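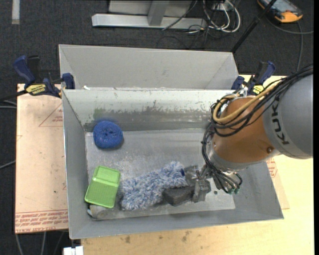

Odds and Ends Bin: Your Questions

Dosutley Household Reuse keeps its cleaning oddments in deep grey metal bins. Customers ask about them more than anything else we sell, including the pianos. Ilze Kuusk has collected the usual questions and has tried to be polite in the answers.

What goes in an oddments bin?

Small cleaning things that have plenty of life in them and nowhere better to live. A typical bin might hold a fluffy blue-and-white duster, a round bright blue scrubbing sponge, a dark grey block with a rough, foamy look to it and a lime-green plastic container. If it cleans something, or looks as though it might, it probably ends up with us.

Do the things in a bin belong together?

No. Please stop asking whether it's a set.

Can I buy just the duster?

You can. Everything is sold singly. Pin-yu Wei tried selling by the binful in January and we had a lot of people at the till quietly putting the sponges back.

Are the sponges new?

Yes. We don't take used sponges, however lightly you say you used them. The same goes for scouring pads and anything else that has met a roasting tin. Our stock comes from shop closures and from people who moved house and found they owned nine.

What about dusters?

Used ones are fine if they've been washed. Shaggy microfibre usually comes up well at 30 degrees, but check the label if there is one. Leave out the fabric softener, hang it up by the handle end and give it a good shake when it's dry. Outdoors, and not upwind of anybody you like.

My duster has gone flat. Is it finished?

Probably not. Comb the strands through with your fingers while they're damp. If it still looks like something pulled out of a plughole, it has earned its retirement.

What is the green container for?

Whatever you like. We price containers by size and leave their purpose to the buyer. Check that the lid fits if there is one, as we don't go hunting for lids. There is a crate of spare ones by the Tondeden shelves and people have gone in there cheerful and come out changed.

May I rummage?

Of course, that's what the bins are for. Put things back in a bin when you've finished, please. Any bin.

How many things do you get through?

We passed on 3,383 items from the cleaning aisle last year. Of those, 152 were dusters, and we had four of them back.

Can I drop off a bag of my own bits?

Yes, at the side door before 4pm. Take out anything sticky first. Half-full bottles of cleaner can't be accepted, even the good stuff, and neither can mystery liquids in old jam jars. Ask for Pin-yu if you're unsure about something, or for Ilze if you'd like a shorter answer.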